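Pfarrbriefe und Kirchenbücher für die Gemeinde erfassen

Die Anleitung richtet sich an Pfarrbüros, die ihre Taufregister in einem durchsuchbaren Verzeichnis führen wollen. Sie setzt voraus, dass die Bände bereits gescannt vorliegen.

1. Ordner anlegen
Pro Band ein Ordner, benannt nach Pfarrei, Registerart und Laufzeit, etwa »Brivport_Taufen_Band5«. Umlaute und Leerzeichen vermeiden.

2. Einträge übertragen
Jeder Eintrag erhält eine Zeile. Pflichtfelder sind Seite, laufende Nummer, Taufdatum, Name des Täuflings, Eltern und Paten. Die Schreibweise des Originals bleibt erhalten — auch bei offensichtlichen Fehlern.
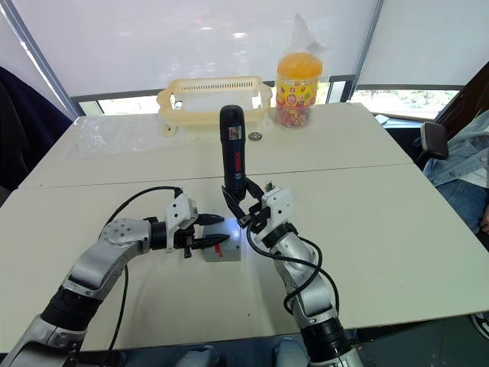 Unleserliche Stellen werden mit eckigen Klammern und Fragezeichen markiert. Randvermerke zu Firmung, Trauung oder Austritt gehören in das Feld »Bemerkungen«, lateinische Formeln werden nicht übersetzt.

3. Prüfen
Nach jeweils 200 Zeilen gleicht eine zweite Person sechs Einträge mit dem Scan ab. Bei Abweichungen ist der gesamte Abschnitt erneut durchzusehen.

4. Sperrfristen beachten
Vor der Freigabe die geltende Archivordnung des Bistums heranziehen. Gesperrte Jahrgänge in einer getrennten Datei speichern.

Rückfragen: Paloma Esposito, Pfarrbüro Brivport
Stand: 20. Juni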